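Kitchen corner gallery
2024-12-08

Welcome to the gallery of our small kitchen at Prarnside. We moved into the house in February and the kitchen was the last room we finished. Many readers of the Fasum home pages asked me how we keep the counter in order, so I put my answers together on this page.

The first thing we changed was the counter itself. I wanted a light color with gray veins, and I am still happy with this choice, although crumbs are easy to see on it.

The wall tile was a longer discussion. We looked at 40 samples in the shop in Rivas before we decided on the stone look in gray and beige. Cleaning between the stones takes patience, and I do it with an old toothbrush.

The wooden organizer stands against this wall. On top we keep cans and a little box for flat packets, and the drawer is for things which have no other home. 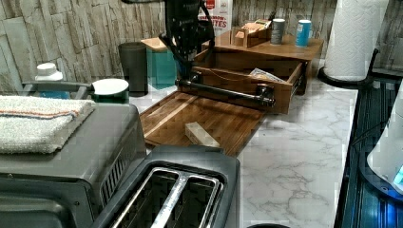

The cutting board is heavy, so it stays on the counter and we do not carry it to a cabinet. I rub it with oil every 20 days. It has a groove along the edges, very practical when I cut tomatoes.

Next I will add the pantry shelves, which we ordered from Grotedard and which should come after the holidays.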